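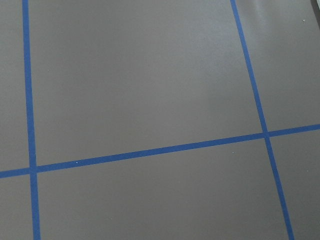 Do my people have to learn to code? Nokuthula Mabuza asked that before we'd even gotten to the price, and she followed it up with a second one: will they still have jobs when it's running?

No to the first. The second deserves more than one word, so let me tell you what the Zeren is and then come back to it.

Zeren Two-Arm Tray Bench
Sold and set up by Wetitz

The Zeren is a work table with two robot arms and a metal frame around it, made for the dull middle part of a meal tray line. Plates onto trays, wrapped items into their spots, trays down to the end of the table. I've been setting these up for kitchens for a while now and I still get a kick out of the first morning, when everybody finds a reason to walk past with a coffee!

We lay out the table in cells, with tape. Yes, tape. I've been asked if there's a fancier version and there isn't, and I wouldn't sell it to you if there were. A person walking up to the table can see where a tray goes, and when your menu changes you can pull up a strip and move it (then tell the bench you moved it, please, there's a screen for that).

What it changes on the shift

The kitchen I know best is Nnaji, out in Jevholm. They do 900 trays on a full day, and before the bench went in, the plating crew stood in one spot from 5 a.m. making the same reach over and over. Sore shoulders, lots of swapping around, and the newest person always ended up at the far end of the line where it's coldest.

Now the arms do the reaching and the crew does the stuff around it. They build the food, they check it, they load the table and they clear it. One person per shift runs the bench, and that turned into its own job with its own pay step, which the crew asked for and got. Nnaji kept everyone on. I can't promise you'll do the same (that's your call, and I'd want you to have that talk with your people before we deliver, please, and not the morning after). The places where this went badly were the ones where the staff found out from the delivery guys.

There was grumbling, too. It's slower than a fast person on a good day. A couple of the crew missed chatting across the line, and they ended up turning one of the prep tables around so they could face each other again. 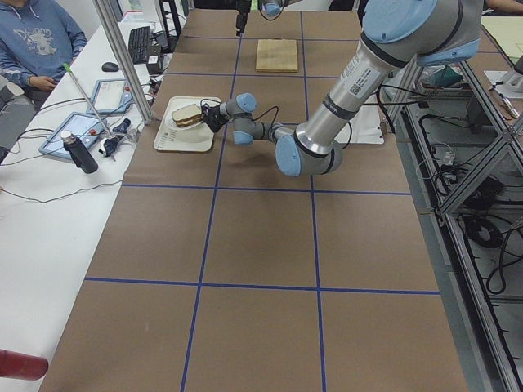 Soft food is the part I get the most calls about. Anything with a bit of give to it needs a lighter grip than a box or a carton, and you'll spend more time on those settings than on everything else put together. My advice is to start with one item and one cell. A sandwich with a brown filling, on a round white plate, on a tray in the corner cell, is plenty for a first go, and you can leave the cutting board over in a cell of its own while you get the reach right. Watch how low the elbow comes over the table when the arm stretches across, and keep tall things out of that path. Then try a different bread! Toasted and fresh are two different animals.

Setting it up

The table top stands 43 inches from the floor on the standard legs. That's on the high side if your crew is short, so ask me about the lower set. You'll also want a desk right alongside for the keyboard and the rest of the control gear. Put it where the operator can sit and still see the whole table. People try to save space by sticking it around a corner and then call me to move it.

Delivery runs 16 weeks from order. Training is on site, with whoever is going to run the bench and at least one other person, and I'd much rather train the folks who plate the food today than someone from the office. They know when a tray looks wrong.

What comes with it

Two arms with grippers
Table and frame, assembled
Tape, and more tape
Operator screen and stop buttons for both sides
Training on site for two people (extra people are welcome, bring a chair)

Trying one out

You can have a bench for 14 days before you decide. I'll come along for the start of it and go through the daily wipe-down with your crew, and they get my direct number. Send me your menu and a rough sketch of your floor when you write in. A sketch on the back of a delivery slip is fine, I've worked from worse.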